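発表者ノート「手持ちグリッパーによるデータ収集の作業基準」
2022年3月6日 Idris Jarman(Bamow)

スライド1 はじめに
自己紹介は短く。Bamowで収集手順の文書を担当していること、今日の内容はGwynneと共同で作った社内基準Punariの第2版であることを伝える。公的規格の解説ではないと最初に断る。

スライド2 適用範囲
対象は、人が手で持って使うグリッパーでの収集作業。ロボットアームに載せる場合は別文書になる。オフィスの一角で行う収集も対象に含む。専用の部屋がないから基準の外、という扱いはしない。

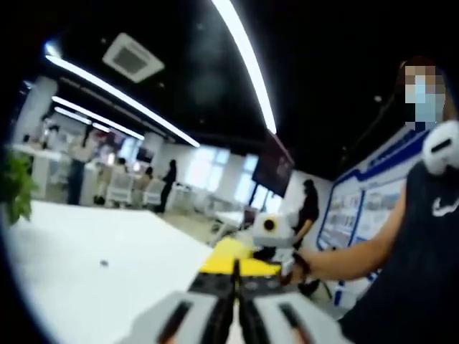

初版では専用室だけを想定していたため、現場からの問い合わせが多かった。7月の改訂で「作業場所」の定義を書き直した。新しい定義は、卓面とその周囲で作業者の腕が届く範囲。通路にかかる場合は責任者が開始前に確認する。

スライド3 人の映り込み
ここはゆっくり話す。
・同じ部屋で働く人には開始前に知らせる
・顔は保存前にぼかす。後からまとめて処理する運用は認めない
・画面や掲示物に書かれた内容も確認の対象
・ぼかしの抜けは、1,000本ごとに抜き取りで点検する
Bomtonの拠点から「遠くの人もか」と聞かれた。答えは「はい」。距離で線を引くと判断が人によって変わる。

スライド4 卓上の管理
対象物、工具、ケーブルの置き方。ケーブルは指の可動範囲に入れないのが原則で、動かせないときは記録票に書く。対象物以外の物が卓上にあってもよいが、収集の途中で位置を変えない。

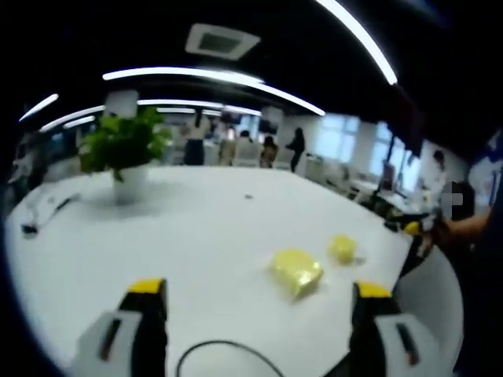 図2 丸い卓での作業。右側でもう1台のグリッパーが卓の中央に向いている。

2人で同じ卓を使う場合の決まりは4項。先に動く人を決める、声をかけてから手を入れる、相手の指先の間に手を出さない、どちらかが止めたら両方止める。最後の項は現場で抜けやすいので強調する。

スライド5 対象物の記録
名前だけでは足りない。「スポンジ」と書いてあっても、袋入りと裸では滑り方もつかみ方も違う。形、色、包装の有無を分けて書く。包装を途中で開けたら、別の対象物として番号を取り直す。
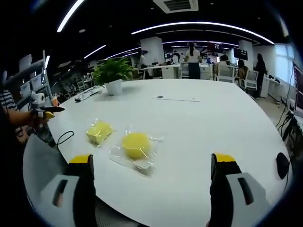

記録票の欄を増やすと書かれなくなる、という意見は初版のときからある。第2版では自由記述を減らし、選択式にした。記入例は配布資料の末尾。

スライド6 未決の点
卓面の照り返しをどこまで許すか、まだ数値がない。窓際での収集をどう扱うかも同じ。意見があれば質疑で聞く。
時間が足りなければスライド5の後半を飛ばしてここへ。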